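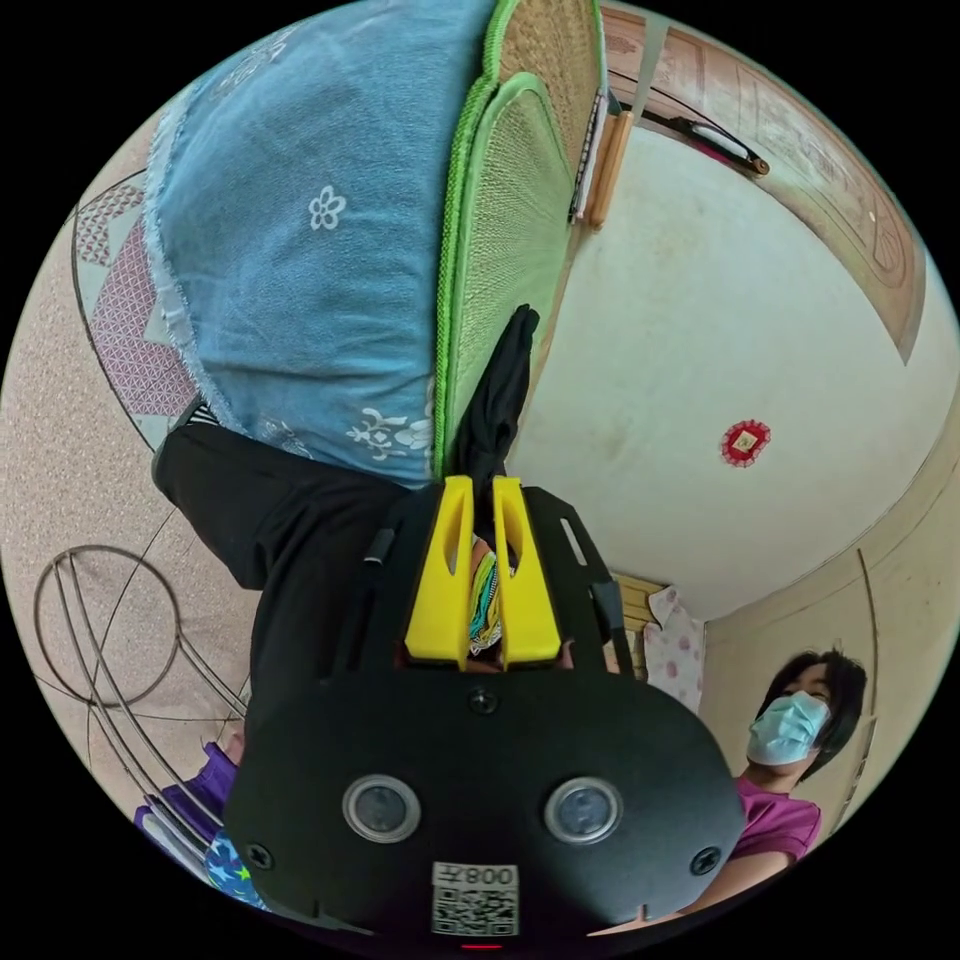 *Yellow gripper fingers*

## Can you see the Prirbridge sculpture trail without booking?

Asked by So-ying Tang

We are coming over on a Friday in July and want to see the glass and steel pieces in the park at Prirbridge. The leaflet says timed entry but a friend walked straight in last month. Also, is the Vaněk piece by the lake still up? My mother uses a stick, so shorter is better.

**3 replies**

**Horațiu Iordache**
The park is free and open. Only the walled garden is ticketed, and that has 3 of the works in it. The Vaněk is still by the lake. From the Trudum Road gate it is a flat path with benches most of the way. Don't use the north gate, there are 51 steps.

**Pin-yu Mok**
went in spring, bit overrated, cafe was shut

**Nazanin Rostami**
Agree with Horațiu about the gate. Garden tickets are sold at the hut until 2 in the afternoon, after that it is online only. If you are driving, the car park code for the machine is 3788. The evening lighting doesn't start until the Pledness show opens, so there is no point staying late in July.

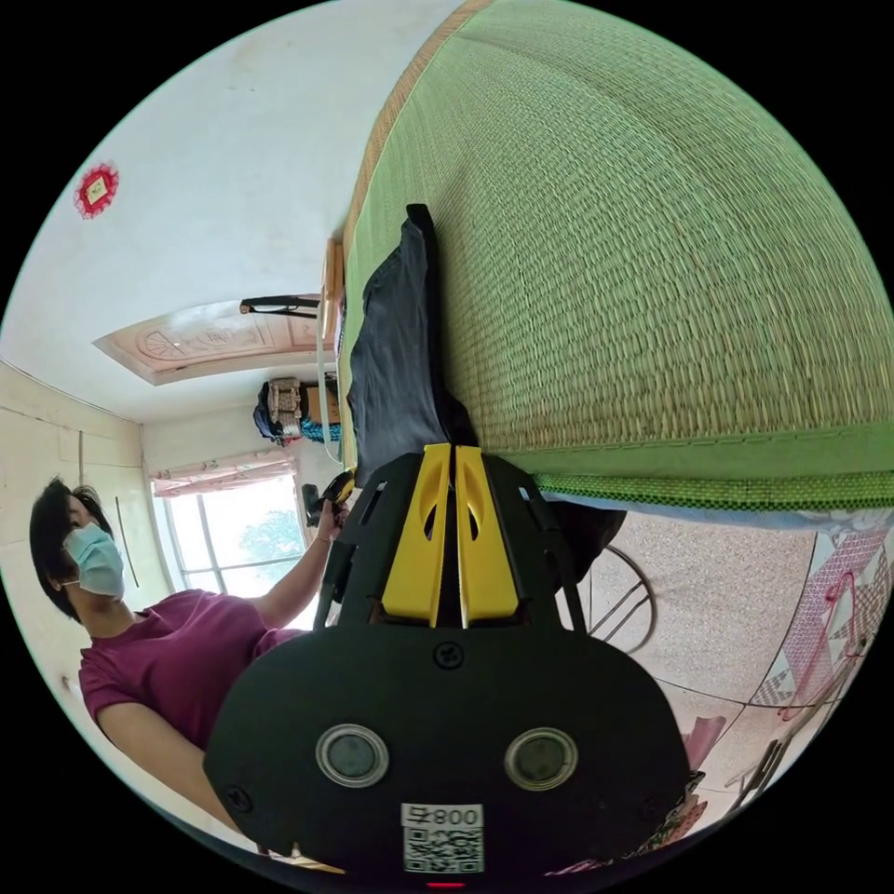 *Dark grey cloth on a green woven mat*

Marked as solved by So-ying Tang. Thanks, we will use the Trudum Road gate.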